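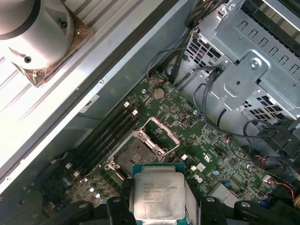
The processor, held just above the socket.

THE HEART OF THE MATTER
by Jummai Okoro

The computer at Vukadinović & Badel had been dying since May, and everyone in the office had a theory about why.

Mr. Badel blamed the carpet. Mrs. Vukadinović blamed Mr. Badel. The computer itself, when asked, displayed a blue screen with a sad face on it, which Doreen at the front desk said was the most sincere communication she'd had from anyone in the building that year.

It lived under the drafting table in the back room and did the drawings. The firm designed staircases. You would not think a staircase needed much computing, but Mrs. Vukadinović liked hers to curve, and she liked to see them from underneath with the afternoon light coming through, and every time she asked for the afternoon light the machine made a noise like a man getting up from a low couch and quit.

"It needs a new heart," said the nephew.

The nephew was Mr. Badel's. His name was Tobin, he was nineteen, and he had been hired to carry samples of handrail up from the van. He had carried them very slowly for two weeks and then run out of them.

"Computers don't have hearts," Mr. Badel said.

"Processor, then. It's a Xeon. You can get a used one from Doseck for nothing."

Nothing came to 800 dollars once you added the bigger fan, a tube of gray paste, the memory, and what the Doseck website called handling. Mr. Badel read the invoice standing up. Then he read it sitting down. He asked what kind of handling a thing that size could possibly need, and Tobin said he'd see.

The parcel came on a wet morning in a box that could have held a turkey. Inside was a smaller box, and inside that some air in bags, and inside that a plastic shell, and in the shell was a flat silver square with a green edge. Everybody came to look at it. Doreen brought her coffee and was told to take her coffee away.

"Where's the rest?" said Mr. Badel.

"That's all of it."

"I've had bigger crackers."

It had writing on top, very small, the way expensive things do. INTEL, it said, and XEON, and farther down 3.70GHZ. Mrs. Vukadinović put on her other glasses and read that part out loud.

"Is that a lot?" she asked.

"It's a good amount," said Tobin, who had looked it up.

They carried the computer to the drafting table and took the side off. The dust inside had formed a kind of felt. Mr. Badel said "Carpet" in a tone of quiet triumph, and Mrs. Vukadinović said that some people vacuumed. Tobin went at it with a paintbrush and a can of air until the board came up green. He took out the memory, then the old fan, then the old chip, which he set on a saucer. Nobody liked to look at the saucer.

With all that gone, the inside was surprisingly roomy. There was the row of black slots with their white clips, waiting. There was a battery like the one in Doreen's kitchen scale. And there was the socket, with its little metal frame thrown open like a window and a long silver lever lying beside it.

"Don't breathe on the pins," said Tobin.

"Which are the pins?" said Mr. Badel, leaning in and breathing on them.

The pins were the dark patch in the middle. Tobin explained that there were a great many of them, that each was thinner than a hair, and that if you bent one you had bought yourself a tray for keeping paper clips in. You didn't push the chip. You didn't slide it. You held it by the edges, lined it up, and let it down as if it were asleep.

"I have lowered a spiral staircase through a skylight," Mrs. Vukadinović said. "In Nandska, in a wind."

"Was it asleep?" asked Mr. Badel.

"The client was."

There was a pause while everyone considered who had the steadiest hands. Mr. Badel had been drinking coffee since six. Mrs. Vukadinović could draw a circle freehand but had lately begun to do so by accident. Doreen pointed out that she had iced twelve dozen cupcakes for her sister's wedding, and was thanked, and was reminded of the incident with the fax machine.

So it was Tobin. He wiped his hands on his shirt, then remembered he wasn't supposed to and washed them, then remembered he wasn't supposed to be damp either and stood in the middle of the room waving them about. His uncle watched this without comment. It was the fastest he had seen the boy move.

Then the chip was over the socket, and for a moment it stayed there.

It is a strange thing to watch 800 dollars hover. Mr. Badel found he was thinking of his father, who had built staircases out of oak with a pencil behind his ear, and who had owned one electrical device, a radio, and hit it when it stopped. Mrs. Vukadinović was thinking about afternoon light. Doreen was thinking that if she sneezed now she would be remembered for it.

"Is it the right way around?" said Mr. Badel.

"Yes."

"How do you know?"

"There's a mark."

"I don't see a mark."

"Uncle Piet."

"I'm only asking where the mark is."

It went down. It made no sound at all, which Mr. Badel felt was poor value. Tobin closed the metal frame over it and brought the lever around, and the lever did make a sound, a long, gritty creak that caused three people to say the same word. Tobin said it always did that. He had said it rather fast, and he was the color of putty, but the lever hooked under its latch and stayed.

The paste went on, and the big fan, and the memory, clip by clip. They left the side off, out of respect. Tobin plugged it in and pressed the button.

The fan turned. A light came on, and then another. The screen stayed black for so long that Mr. Badel had time to work out how many handrail samples a nephew would need to carry to make up the difference. Then the screen lit up and asked, in plain white letters, for the date and time.

"It doesn't know what day it is," said Doreen.

"It's been through a lot," said Mrs. Vukadinović, and typed it in herself.

She opened the staircase for the library job, the one with the two landings. She turned it over so that they were all standing underneath. She asked for the afternoon light, and they waited, and it came down through the treads in long stripes and lay across the floor of a lobby that hadn't been built yet.

They looked at it for a while.

"That third step's crooked," said Mr. Badel.

It was, too. It took her until supper to fix it.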